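What changes when the sorting goes to the machine
By Ľubomír Slanina

I have worked 11 years at Lerkuleo, where we sort and repack jewellery for small shops. Since January a part of the sorting is prepared for automation, and people ask me if I am afraid. I am not afraid, but I am not calm either.

The managers in Brultport say that the dull work will disappear. I would ask them who decided that it is dull. To lift a string of beads from a box without pulling the others with it is a skill, and my colleagues learned it slowly, with their fingers. Now they do the same movement with a gripper in the hand, many times in a shift, so that a machine can learn it from them. 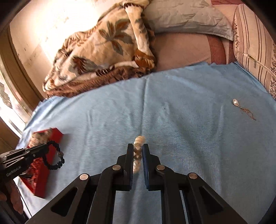
This teaching is work too, and I think it is harder than the old work. The wrist gets tired in a new place. One must also think about each movement, when before one could talk with the neighbour. At our table in Skála there was always talk – about children, about prices, about nothing. It is much quieter now.

I do not want to stop the machines. I only want that the person who teaches is paid as a teacher. Our 24 workers receive the same wage as before, and their contract does not say one word about what happens when the teaching is finished. At the Plutlow site seven people were promised new posts, and the promise was given only by mouth. I would like to see ours on paper, with a signature, before the next table is changed.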